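4.2 Where the bowl goes when the tray has something to say

Section 4.1 dealt with plain trays, on which people put things down in the middle and thought no more about it. Lettered trays are a different matter. Of the 303 laid trays recorded across the 43 households, every one in this part of the study carried at least one printed word, and in 227 of them the largest item of crockery was set down clear of it. We had expected the word to lose. It is, after all, a surface for carrying soup.

We call this keeping-clear "courtesy", for want of a drier term. A tray was scored as courteous if the whole word could be read by a person standing over it, and as discourteous if any letter had gone under a dish. Small pictures printed next to the word were scored separately, after a long disagreement between the two coders over whether a carrot is punctuation. Cuautle held that it was. Lozano, who did most of the coding, held that it was a carrot, and her view stands in the tables.

Figure 3 shows a courteous setting of the commonest kind. The tray says "Rabbit", with a small carrot after the final letter, and an oval bowl sits on the right-hand part, leaving both in full view. The price of good manners is floor space: a tray whose word takes up the left and middle offers rather less room than its outer size would suggest, and several participants were, in effect, eating off half a tray. Only one raised the point with us, and she had bought a second tray to make up the difference. It also had a word on it.

Lettering style seemed to matter less than we had hoped when we wrote the funding application. Curly capitals were given no more room than upright ones. What did matter was length. Short words were usually spared, while longer inscriptions (the tray reading "Good Morning Sleepyhead" in household 12 comes to mind) were covered without visible remorse, often by toast. Participants told us that a long message could be guessed from its two ends. A short one could not, and "Rab" was thought to be asking a lot of a guest.

The pattern held for round and oval bowls but broke down for mugs. Mugs went wherever the hand happened to be. Following Aebischer's distinction between placing and parking, we take the bowl to be placed and the mug to be parked — a difference that shows up again in the clearing-away data (Section 4.4), where mugs are still being found in February.

Two cautions are needed. First, we did not ask people why they put the bowl where they did until after they had done it, and the reasons they gave were suspiciously good. Secondly, courtesy as scored takes no account of handedness. A right-handed person may well want the bowl on the right, word or no word, and would look very well brought up in our figures through no effort at all. A mirrored set of trays, with the lettering moved to the other side, would settle the question. We have asked for one.

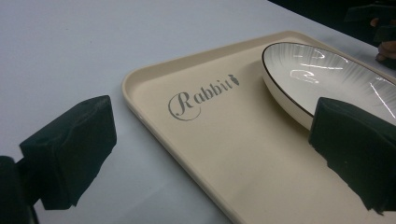 Word count: 3517 (excluding tables and references)

Figure 3. Courteous setting on a lettered tray: beige tray with raised rim, oval white bowl with a dark line at the lip. Word and carrot both uncovered; scored separately (see text).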